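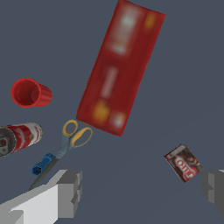
Call recording apps have a bit of a reputation, and the developer behind Skondura knows it. Before we had even started talking properly she had read me three of her own worst reviews, one of them in a silly voice. Skondura is a small app that records phone calls, turns them into text and lets you search them afterwards, and I have been using it since May with more joy than I expected from something so practical. It was made by two people who used to work on scanning software for shops. Her comparison for what they do now was a red box with a pair of yellow-handled scissors beside it. "The recording is the box," she said. "People think that's what they are paying for. But they want what's inside, and they want to get at it quickly, so most of our work goes into the scissors."

I asked where the idea had come from, and the answer was her grandfather, born in 1929, who told wonderful stories over the phone and hated being recorded in person. "Put a microphone on the table and he turned into a newsreader," she said. "On the phone he just talked. I asked if I could record the calls, he said yes, and then every app I tried either lost the file or kept his half and not mine."

The first version was called Brandine and by her account it was dreadful. It saved everything into one long list with no names, and if you wanted to find a particular call you had to remember what time of day you had made it. She still has it on an old phone and gets it out to cheer herself up. "We had more than 300 people using it by the end, and I think most of them were being kind."

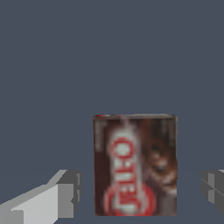 What changed things was the search. You type a word – a street, a price, the name of a dog – and Skondura takes you to the second it was said. I tried it on a long call with my insurer and found the sentence I needed before the kettle had boiled. I told her this and she was delighted, then wanted to know which phone I had, whether the other person had an accent and if the text had come out with commas in it. It had, mostly.

We got on to money, which is where people get cross with apps like this. Skondura used to have a free trial that rolled over into a yearly plan, and she doesn't defend it. "I got an email from a man who had tried to cancel four times. He was polite the first time. By the fourth he wasn't, and he was right." The cancel button now sits on the first page of the settings, and pressing it takes one tap and a yes. The trial simply stops when it ends. They lost some income over it, she said, and the angry emails nearly dried up.

The beeps were another matter. Some users want a sound so that both sides know the call is being recorded, and others can't bear it. In the current version you can choose a spoken notice at the start instead, and the app reminds you to check the rules where you live. "I won't make it secret," she said. "People ask me to, quite often. They can use something else."

Next comes Peng, an update that lets you mark a moment during a call by tapping the screen, so you can jump straight back to it later. I had a go with the test version and loved it. The button is big enough to hit with the phone held at arm's length, and each mark gets its own little line of text. There are 154 people testing it at the moment, and their main complaint is that it makes a tiny buzz they can feel against the ear. She is taking the buzz out.

After that there is Uvum, which she would only half describe. It has to do with sharing family recordings between several phones, without anybody needing an account. "My cousins all want Grandad's stories," she said, "and none of them can remember a password."

Her favourite of his is the one about the flooded bakery. She searched for "bakery" while we were talking, found it straight away and played me the opening, and we both forgot about the interview for a while.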